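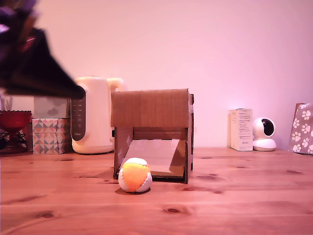
What does it cost a company to keep a thing in a warehouse?
More than the rent on the floor it stands on, and usually more than the company believes.

Chapter 4
Carrying Costs, or Why the Shelf Is Never Free

In the spring of its second year, a small maker of kitchen scales called Romden bought springs. It needed springs, so there was nothing odd in that. The odd part was the quantity. The supplier, Druvis, had offered a price break at a level that would cover Romden's needs for 38 months, and the purchasing manager, Yasuo Mizuno, took it. He was praised at the March meeting for the saving. The following March he was asked, by the same people in a different tone, why there was no money to pay for dials.

Mizuno had done what most beginners do with an inventory problem. He looked at the unit price, saw it fall, and stopped looking. The springs were cheap. Owning them was expensive, and the expense turned up in five or six different places in the accounts, none of them labeled "springs."

This chapter is about finding those places. Chapter 3 dealt with the cost of placing an order: the paperwork, the freight, the hour spent on hold. Ordering costs push a business toward large, rare orders. Carrying costs push it the other way. In Chapter 5 we will let the two fight it out and call the result the economic order quantity, but a fight is hard to follow if you have met only one of the fighters.

4.1 What counts as a carrying cost

A carrying cost is any cost that rises when you hold more stock, or hold it longer. The test is worth applying strictly. The salary of a warehouse manager who would be paid the same with the building half full doesn't pass. Overtime for a crew that has to shift one pallet to reach another does.

The largest item is often the cost of capital. Money spent on stock can't be spent on anything else until the stock is sold, and if it was borrowed, the bank would like something for its patience. Students tend to leave this one out, as no invoice ever arrives for it. Mizuno left it out too.

Storage comes next: space, heat, light, and handling. Then insurance, and in many places a property tax on goods held on a certain date, which accounts for some very energetic clearance sales the week before. Finally there is the group known politely as shrinkage and obsolescence. Goods get dropped, chewed, borrowed, and forgotten. They also go out of style. Romden redesigned its scale 14 months after the big purchase, and the new model used a different spring.

4.2 Stating the cost as a rate

Accountants like to express all of this as a yearly percentage of the value of the stock. If a unit costs $106 and the carrying rate is 25 percent, holding one unit for a full year costs $26.50. Hold it for 2 years and you have spent $53 on the privilege, half of what you paid for the thing itself, before any interest on the interest.

The rate is an estimate, and it deserves some suspicion. A garden supply wholesaler in Flurnton used the same figure for grass seed and for cast iron benches, though only one of the two was popular with mice. Cortés, a rival across the county, kept a separate rate for each class of goods and was thought fussy until the seed spoiled.

Key terms: carrying cost, cost of capital, shrinkage, obsolescence, carrying rate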